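Varnum Tile Regrouting Guide
Section 5: Mixing and spreading the grout

Right, so your old grout is out and you've vacuumed the joints properly (go back and do the corners, I always have to). I use the Stevitz 767 grout for bathrooms because it gives you a decent working time, and I'm slow.

1. Pour the water into the bucket first, then add the powder. Do it the other way round and you'll be chasing dry lumps for ages.

2. Mix slowly until it's like thick peanut butter, then leave it alone for 5 minutes. Give it another stir before you start.

3. Wipe the tiles with a damp sponge. You want them barely moist, with no water sitting in the joints.

Note: if you're using a coloured grout, mix all your bags from the same batch. My laundry in Ladanville has a very obvious stripe where I changed batches halfway along the wall.

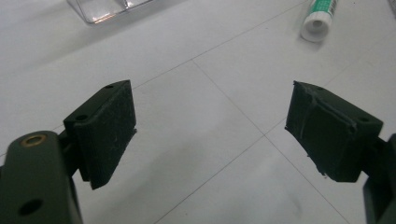

Stevie Awan, guide author and weekend tiler
Updated 7/8/25

4. Load up the float and push the grout in on the diagonal, holding it at a fairly low angle. Go over each joint twice! The first pass always leaves little hollows, especially where the joints cross.

5. Tip the float up steeper and scrape off the extra. White tiles look awful at this stage, so don't panic.

6. Wait roughly 19 minutes, then press a joint with your fingertip. If it's firm, start sponging in small circles and rinse often.

Caution: wear gloves and safety glasses. Wet grout is caustic and it'll make a right mess of your knuckles. If you get any in your eyes, rinse them with clean water straight away and get medical help.

Caution: never tip the rinse water down the sink. Let the bucket settle overnight and scrape the sludge into the rubbish.

7. Buff off the haze with a dry cloth once the tiles have dried. Keep the shower off until the curing time on the bag is up, then move on to Section 6 for the sealer.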